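Lint Rollers, Stainless Trays and Other Things I Keep by the Door

I have a short-haired dog, a long-haired cat and a closet that is mostly navy blue, so you can guess how my mornings used to go. For years the lint roller lived wherever I'd last put it down. It turned up under the couch, in the glove box, once in the vegetable drawer (I still don't know). I've gotten a lot better at this over time, and a few people in the comments on my March post about wool coats asked how I do it, so I've put it all in one place. Grab a coffee!

Give the roller a home with sides

My first idea was a hook. Most rollers have that hole in the end of the handle, and a hook works great if you have a bit of wall by the door. I don't, because our entry is all glass on one side and radiator on the other. So then I tried a drawer, and oh boy. A sticky roller in a drawer picks up everything in there: rubber bands, receipts, a stamp I needed. Don't do it.

What finally stuck (sorry) was a plain stainless steel tray, the low kind with a rolled rim that you see in restaurant supply stores. Mine was $3 from a bin of odds and ends at Lelport, and it's the best three bucks I've spent on the house. The roller just gets dropped in there on my way back from the mirror. It doesn't roll off onto the floor, and fuzz that falls off stays in the tray until I wipe it out.

I let the handle hang out over the rim. A tray that's a little too short for the roller is better than one that fits it perfectly, because you can grab the handle without fishing around. It also tips the sticky part down toward one end, so put that end away from anything made of paper.

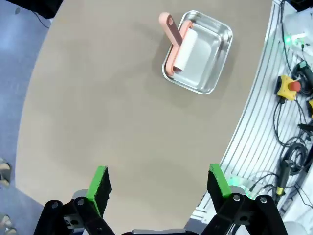 Peel on the way out, not on the way in

I used to tear off the dirty sheet right after I used it, which sounds tidy, but then the fresh sheet sat there collecting dust all day and was half dead by morning. Now I leave the used one on as a cover and peel it when I need the roller next. You'll get more out of every refill that way. If the tear line has disappeared on you, roll the thing slowly along the edge of the tray and look for where the paper lifts. Still can't find it? A fingernail dragged lengthwise will catch it sooner or later, and a butter knife will too if you've just cut your nails.

Roll in one direction

Back and forth feels like it's doing more, but on anything with a nap (corduroy, velvet, my poor coat) it just presses half the hair back in. Go down the sleeve, lift, start again at the top. On a knit sweater use a light hand or you'll pull loops. For a black T-shirt you can go to town.

Let the garment hang while you do it, if you can. I did mine on the bed for years and picked up all the hair from the bedspread on the other side – not my brightest period.

Places I use it that aren't clothes

Lampshades! The pleated fabric ones that no duster ever gets into. Turn the lamp off and let the bulb cool first, then go top to bottom along the pleats.

The inside of a purse, after you've dumped it out over the sink. You'll be amazed at how many crumbs live down there.

Window screens, the one side you can reach, before you get out any water.

Glitter after a craft afternoon. Vacuuming just sends it to new rooms.

The car seats, though I'll be straight with you, for woven-in dog hair a damp rubber glove does a better job and costs nothing. Put it on, sweep toward you, and the hair comes up in a rope. Finish with the roller.

I don't use it on leather, on silk, or on the TV. The sticky stuff left a stripe on our old screen that took me a whole evening to get off.

About refills

I went through 38 sheets in one shedding season, and that was with the glove helping. The refills I buy are the Karus ones because they happen to fit my handle, and the store brand ones don't quite – they slide off sideways when you press hard. Take your old cardboard core along when you shop and compare the hole. Also check how the sheets are cut. Some are perforated straight across and some on a slant, and I find the slanted ones a whole lot easier to peel.

Keep the spares in a zip bag. An open refill in a warm laundry room gets gummy at the ends, and then the first several turns come off in shreds.

Cleaning the tray

Once a week or so I take the tray to the sink. Dish soap and warm water, soft sponge, rinse, and dry it right away with a towel or you'll have water spots. Stainless shows every fingerprint, and for that I put a drop of olive oil on a cloth and buff it, then buff again with a dry one. If the roller has left a gummy patch, rub in a little more oil, wait a few minutes, then wash as usual. Skip the steel wool. I took it to my first tray and it's been in the garage holding screws ever since.

The plastic handle can be wiped with the same soapy sponge, but pull the paper roll off first. A wet refill is a goner.

Next time I'm doing shoe polish, and whether the horsehair brush I've been eyeing is worth the money. If you've got a trick for getting cat hair off a wool rug, please leave it below, I've tried everything but shaving the cat.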